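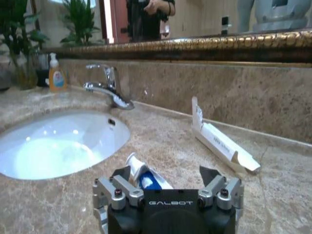 The exclusion mask in Skurine should be tied to finger position, and I have changed it on my branch so that it is. The fixed mask was drawn with the fingers in one pose, so it either covers too much or lets the linkages through into segmentation. A tube of toothpaste lying between the pads, partly behind the top of the gripper, is a good case: with the old polygon most of its visible area went with the mask and the planner got a sliver of cap. The opened paper box to the right is well clear of the linkages and segments either way. The veining in the marble still gives false edges at low thresholds.

On 2026-07-26, Do-yoon Ji wrote:
> Junpei, before you touch the planner again, can you say
> which rejects come from the mask and which from the
> mirror? The log I have lumps them together under one
> code (2049). I went through 58 of them by hand and
> could only assign nearly half.
>
> Also, is the second arm in the mask at all? In the
> home setup it reaches well across. I would sooner
> have it handled from joint angles than from pixels.

I have split 2049 into two codes. Old logs can be rerun with the script in tools/, which takes the original threshold file as its second argument. It is slow on anything over 2000 lines.

No, the second arm was not in the mask. It is now projected from joint angles as you suggest, with a margin of 30 pixels. The margin is too generous near the fingertips and I would like to get it down before November.
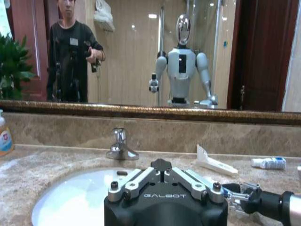 Category: perception / mirrors

The other gripper comes in from the right and its fingers overlap the near one, so the two projected outlines have to be merged before anything is subtracted. Doing them one after the other left a thin strip along the shared edge, and the strip was then reported as an object.

The mirror is a separate matter. Both arms show up in it a second time, as does anyone standing at the counter, and the joint-angle projection knows nothing about reflections. For now I fit a line to the lower edge of the gold frame and drop everything past it. The toothbrush in its packaging and the tube are both on the counter side of that line and survive the cut. The faucet survives too, and chrome is still bad: highlights on the spout come and go with the Lultolar strip on, less so with it off.

Not done:
- basin interior, same problem as the faucet
- toothbrush packaging, depth drops out in patches
- the backsplash, which is the same stone as the counter, so color is no help there - I am trying plane normals

The branch is mask-joint. It needs the Naltix calibration file from the shared folder, the newer of the two. Please don't merge it into the Ogura build yet, the axis convention there is still flipped.

Junpei Nomura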